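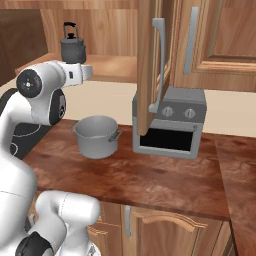
*The kettle, dark gray with a black handle. Tea drinkers are very welcome.*

**Call for home cooks: come write down your family's soups with us**

8 March 2023

Do you make a soup that has never been on paper? One you learned by standing next to somebody at the stove, where the recipe is "enough barley" and "until it looks right"? We'd love to cook it with you!

The Gollow Soup Book is a community cookbook for Meltville and the villages along the Huttunen road. The first one came out years ago, stapled by hand, and people still bring us copies so stained you can barely read the page for pea soup. It had 81 recipes and not one of them gave an oven temperature. We're making a new one, and this time we want to get the know-how down as well as the ingredients - when to skim, how thick is thick, what you do when there's no dill to be had.

**Who we're looking for**

Anyone over 18 who lives in or near Meltville and has at least one soup, stew or broth they make from memory. You don't need to be a good writer (we do the writing) and you don't need to be a fancy cook. Plain cabbage soup counts. So does fish-head soup, and so does the thing you make from Sunday's leftovers, if it comes out more or less the same every week.

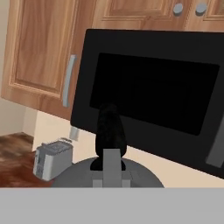 *Black microwave, tucked in under the wooden cabinets.*

**What you'd be doing**

- One cooking session at your own home or in the Firkov hall kitchen. You cook, one of us weighs and takes notes.
- A phone chat a week or two later, when we read the recipe back to you and you tell us what we got wrong.
- A tasting evening in September with all the other cooks. Bring a bowl!

Count on 5 hours in all, the tasting included. We pay for your groceries (keep the receipts, please) and every cook gets two copies of the book with their name in it, or without it if you like your privacy. 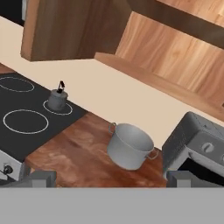
*Cooktop with a small pot on one of the burners.*

**Languages**

Tell it to us in whatever language you cook in. If we don't speak it, we'll find a person who does, and the soup keeps its own name in the book.

**How to join**

Leave a note in the green box at the Gollow library desk, or write to Gollow Soup Book, Box 488, Meltville. Give us your name, a phone number, the name of the soup and who you learned it from. We have room for eight more cooks this spring, and a second round opens after the tasting. If you've got two soups and can't choose, put down both and we'll talk it over.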